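Evening, October, with a mug of tea going lukewarm beside me

Rain on and off all day and the bus from Climberg was late again, so I got in at ten past eight with my hair in a state. I've been meaning to write about the new arrangements at work for weeks now, and every night I've put on the television instead. Tonight the television can wait.

So, the folding line. I should put down how it was before, or I'll forget. When I started at Pridutmont Linen there were long tables down the middle of the hall and we stood at them, two to a sheet, and talked all day. You learned everything at those tables, who was expecting, who was selling a car, how to get candle wax out of a tablecloth. Then in spring the Hamada folder came in, and it takes the flat sheets, 600 in an hour on a good run, and lays them down so square you could cut yourself on the corners. I was ready to hate it. My shoulders, I have to say, were not! By the end of the second week I could reach the top cupboard at home without making a noise.

What I miss is the talking. The machine hums and you can't hear a person unless she's right next to you, and for most of the summer I stood there feeding it hems and came home having said hardly a word since breakfast. They moved four of us over to handwork in the end (the small dark things, the odd shapes, anything the folder spits back out), and that's where I've been happiest, even though I'm slower at it than I'd like.

And now there's the other half of it, the teaching. The company wants something that can pick up soft clothes off a bed and fold them, the way we do, for the hotel contracts, and the way it learns is from our hands. So we fold with the grippers on, one in each hand, and everything we do gets recorded. The first morning I felt like a lobster. I couldn't get hold of a sock to save my life, and I laughed so much I had to sit down. You have to come at the cloth from the side and close gently, and then wait a second before you lift, which I'd never have said I did with my own fingers, but I suppose I must.

I did worry about it, lying awake. Am I showing the thing how to do me out of a job? I asked straight out at the break, and the answer was that there'll be work on the hand side for 5 years at least, and that whoever teaches gets first pick of the new posts. I wrote that down on the back of my timesheet, word for word, and I've got it in the drawer. My mother would have told me to get it signed.

We had the bedroom today and black things to do, which I find the hardest, the edges just vanish on you.

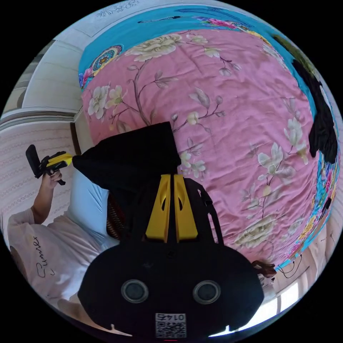
Black cloth over the pink bedspread, and the "Summer" T-shirt across from me.

I did love that bedspread, all those big pale flowers. I've half a mind to look for one like it for the back room, if Skolero still has its sale on.

We get 20 minutes for tea now, up from fifteen, and I spent mine today with my shoes off. Tomorrow is towels. I must remember to take my good hand cream and to ring the dentist before I leave the house.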